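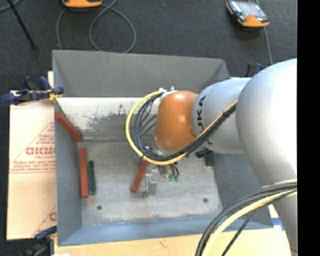 Grurkeo Bin Picking Kit, for robot arms

Order no. 305. Price 985 GBP without VAT, delivery from our store in Flurnorley.

The Grurkeo kit is for workshops and training rooms which already have a robot arm and want to start with picking parts out of a bin. You receive the gripper, the mounting flange, the hose and cable set and a box of coloured test blocks. The arm, the bin and the clamps are not included. Any open metal bin will do, and two or more ordinary hand clamps are enough to keep it in place on a board.

The gripper has small green tips and a slim body, so it can go down between blocks which lean on the wall of the bin. This is the place where most wide grippers have difficulty. The cables are led outside of the arm in one loop. Please leave this loop long enough for the full turn of the wrist - a short loop will pull on the fittings and they can become loose with time.

What is in the box
Gripper with spare tips (4 pieces)
Flange with screws
Hose and cable set
Test blocks, red and green, 11 pieces
Printed guide in English

Technical notes
Opening of the gripper is adjusted by hand with the small key. Air supply must be clean and without oil. The kit works together with the Pramus control box, which is sold separately. For the older Nakamura box you need an adapter, please ask us before you order.

Question from a customer: Can I use the kit with a deep bin?
Yes, but check first that the wrist of your arm doesn't touch the side wall. With flared walls you have more room than with straight ones.

Review by Umesh Vashisht, Nov 27, 2021
We have used it since August for teaching. Mounting was easy, the guide is short but correct. One tip was worn quite early and I changed it in a few minutes. I would like longer hoses in the set - for our arm they are only just enough.

Technical advice and spare parts: Urszula Laskowska, Flurnorley office. Please give the order number when you write.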